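Pridex Bimanual Planner
Grasp and motion planning software for two-arm cells with multi-finger hands
Release notes current as of 8 August 2018

Overview

Pridex takes camera input and a task file and returns joint trajectories for both arms and both hands. It runs on one workstation beside the cell and talks to the arm controllers over Ethernet. Development is at Kauppinen in Ostport, under Saimi Keskinen.

The package has three modules, licensed together. The planner and the perception module share a single scene model, so a change in one shows up in the other at the next planning cycle.

Wrist view input

A camera at the wrist gives the hand tracker its own view of thumb and fingers. The tracker fits the hand model to each image and reports a residual per finger. Lit bands near the joints and tip, if the hand has them, can be enabled as extra tracking features in the hand profile. Background clutter behind the fingers is masked using the arm pose.
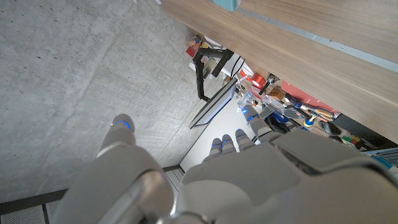
Object perception

The head camera feeds a segmenter that proposes object outlines on the work surface. Each outline gets a class, a pose and a confidence value. Objects below the confidence threshold stay in the scene model as obstacles but are not offered to the grasp planner. The threshold is set per class – the default is deliberately strict for transparent items. 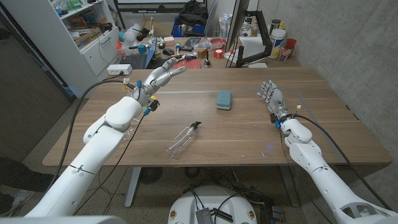

Pose output for bottles includes a long axis and a head end. Grasp candidates are generated along the body, and the head end is kept out of the contact set unless the task calls for pressing it. With a clear bottle lying on its side, the black pump is the easier part to segment, and the axis estimate can be seeded from it. The sponge is handled as a soft box, with a lower closing force and a wider contact tolerance.

Two-arm planning

Both arms are planned in one joint space. Either arm can be frozen, given priority or assigned a keep-out volume. Cables are modeled as swept tubes attached to the forearm; the tube radius is a setting in the arm profile.
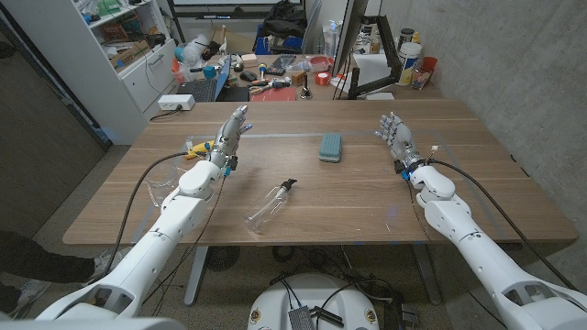 Arm assignment is decided by a cost over reach, wrist rotation and occlusion. The occlusion term matters most for small items close to the base. A yellow-and-black hand tool partly hidden behind the left wrist, or a glass partly behind the forearm, would be scored as poorly observed, and the planner can request a retreat move before it commits to a grasp. Retreat moves are on by default and can be turned off in the task file.

Limits

Up to 8 tracked objects per scene
Object library: 56 classes supplied, user classes supported
Scene history: 300 planning cycles, then overwritten
Safety functions are not included and must be provided by the cell

Changes since the May release

Teemu Lappalainen rewrote the hand profile loader. Old profiles must be converted with the supplied tool. Issue 1969 (wrong thumb sign in mirrored hands) is closed.

Ordering and support

Licenses are sold per cell through Stallholm. Integration questions go to Soledad Carrasco.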